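Eveo hand-held gripper, two-piece: is it worth the money?

26/04/2018
Reading time: 5 minutes

We bought the Eveo for the assembly bench at Kalville last December and it has been in use most working days since then. I was asked to write it up because two other departments want one and the money has to be found from the same budget. This review is mainly for whoever fills in the order form. If you want to know how the recordings are processed afterwards, that is covered in a separate note.

What you get

The Eveo is a gripper that a person holds, with no arm attached. You do the job by hand through the same sort of fingers the robot will use, and the recordings go towards teaching the robot later on. It comes as two separate jaw assemblies, one for each hand. Each has a single black finger and a grey metal plate bolted on top, and each has its own cable. The box also contains a short manual, a hex key and a calibration card. There is no stand and no case.

We bought from Stultinier. The price for the full set was £634 before tax. They also list it without the cables for £532, and I would advise against that unless you already have the right ones on the shelf. The connectors are not a common type, and when we asked for a single spare cable the quote made the saving look rather small.

Using it

The weight is fine. After a morning of sorting small parts my wrists were tired but not sore. People with smaller hands found the grip a bit wide and tended to hold it lower down, where there is less control over the fingertip. Eveo make one size only.

Because the jaws are not joined, you have to bring them together yourself. It takes practice. New people nearly always push harder with their stronger hand, and small parts skid away sideways. Allow a full day for each new person before you keep any of their recordings. I did not put that in the plan and should have. It is staff time, and it comes out of the same pot in the end.

Once you have the knack, it is good on small pieces. The fingertips meet cleanly and do not flex much. Flat washers are still awkward. Anything with a bit of height to it can be picked up with no trouble on most tries.

The cables are the weak point. They hang down towards the operator's lap and they are stiffer than they need to be. You can feel them pull when you reach to the far side of the board. We tried clipping them to the table edge, which made it worse, and then to the operator's sleeve, which helped a little. If you are setting up a bench from scratch, think about where the cables will go before you order the table.

Wear and repairs

One finger had to be replaced in the spring after it was dropped on a concrete floor. That was our fault. A spare pair costs £115, and you cannot buy a single one. Fitting is easy with the key supplied, but you do have to calibrate again afterwards and the manual is poor on this. The drawing shows the card the wrong way up. Stultinier sent us a corrected sheet by email when we rang, so ask for it with your order.

The bolts on the top plates worked loose on one side during the first few weeks. We tightened them and put them on the weekly check. They have held since.

Delivery was slower than quoted. If your project has a fixed start, do not plan anything for the first weeks that depends on the gripper being there.

What it replaced

Before this we hired a pair from Wijaya by the month. The hire set was better made and had softer cables, and Wijaya would swap a faulty unit without an argument. For a short project I would still hire. We were paying for it month after month with no end date, though, and the invoices were hard to defend at the yearly review. If you expect to use the thing through most of a year, buy. If you only want to find out whether this way of working suits your job, hire first.

Fikri Entili, who runs the bench next to mine, would have preferred to stay with the hire set. His work is mostly long reaches across the table and the stiff cables bother him more than they do me. I think he is right for his kind of job.

Things to put in the budget

- The full set, with cables
- A spare pair of fingers, ordered at the same time to save on carriage
- A plain white board for the table top, so that small parts show up
- Trays for the parts. Shallow ones with small cells are best, as the fingertips have to get in and out
- A chair that can be set to the right height. The operator will be sitting for long spells
- A training day for each person
- Something to keep the gripper in, as there is no case

I would leave out the extended warranty. It does not cover fingers or cables, and those are the parts most likely to go.

Good points: fair price, accurate fingertips, parts easy to change.

Bad points: stiff cables, one grip size, poor manual, slow delivery.

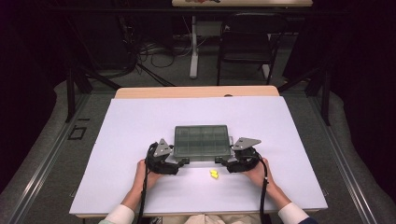
EQUIPMENT REVIEWS

A few questions have come in from the other departments, so I will answer them on this page.

You do need both hands for it. Each hand holds one jaw, so you cannot steady a tray or turn a part over while you are gripping. Plan the layout with that in mind. We put the tray straight in front of the operator and work on the board just below it.

Sharing one set between two benches is possible but I would not cost it that way. Moving it means calibrating again, and the cables get knocked about in the process.

Long sleeves are fine if the cuffs are close fitting. Loose ones catch on the cable.

My order for next year is one more Eveo set with spare fingers, and a short hire from Wijaya for the long-reach work. The quotes are in the shared purchasing folder.

Related reviews

Parts trays for small assembly work
Hire or buy: keeping costs down on short projects
Bench chairs tried over a full shift
Cable clips and sleeves compared
Planning floor space for a second work table

Contact the equipment desk | Copyright Kalville Workshops | Back to top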